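Open house at the Zindia aid office in Greenwood

21/02/2021

I've been putting off writing this up because I came home with a head full of things and a tote bag full of leaflets, and the leaflets are still on the stairs. But a couple of you asked how the open house went, so here goes.

Zindia, if you haven't run into them, is a small relief group that works with families who left home because of fighting and ended up in border towns. Their office is in Greenwood, on the second floor over a tire shop, and once a year they let regular people in to ask questions. I had a lot of questions! I've been reading about sanctions and aid crossings for months and arguing with strangers online, and I wanted to hear from people who do the paperwork.

The first room was all maps. They had one wall just for crossing points, with the closed ones marked in orange, and there was a lot of orange. A woman from the logistics desk told us they filed 214 permit requests last year and that a single one can sit for 10 weeks while two governments argue over who signs first. She was very calm about it. I was not.

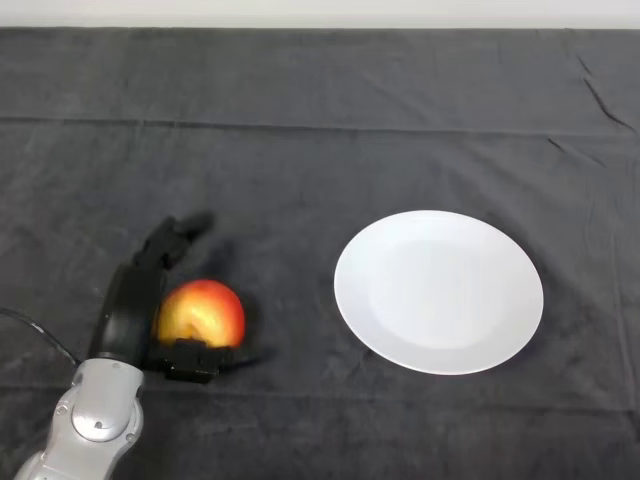
Tabletop with the dark cloth on it, at the open house.

After the maps we got a talk on the Prokunby talks, which I'd only half followed. The short version is that both sides agreed to let trucks through, then disagreed about what counts as a truck (I'm not kidding, there's a weight limit and they can't settle it). The speaker was careful not to blame one side more than the other, and a man behind me got pretty annoyed about that. He wanted names. I kind of did too – but I also get that they need both sides to pick up the phone in March when the next round starts.

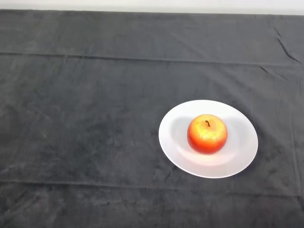 The argument carried on over coffee, and it was the best part of the day. One person thought outside powers should stay out of it completely, another thought staying out is how it got this bad, and a student from Steltcombe kept asking where the weapons come from, which shut us all up for a bit. I changed my mind at least 3 times before my cup was empty.
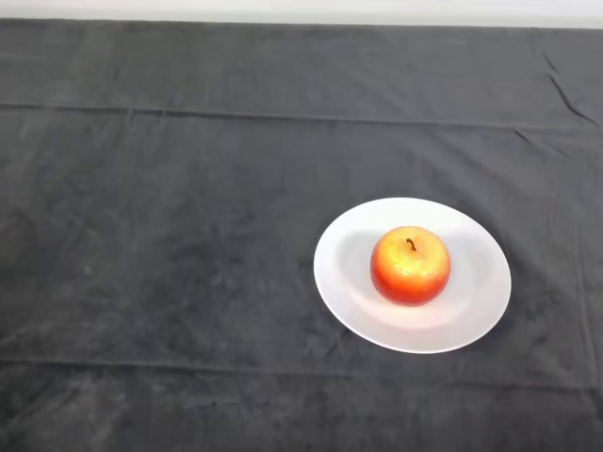 The gray cloth again, with its fold lines.

What bugged me a little was the sound. The last talk was on how news outlets pick which war to cover, and I caught maybe half of it over the air wrenches downstairs. They said the slides would go out by email. Mine haven't come yet, so if anybody got theirs, please forward them.

Parking is behind the building, 2 hours free, and the stairs are steep. I've signed up for the letter-writing evening in March and there were still spots on the sheet when I left.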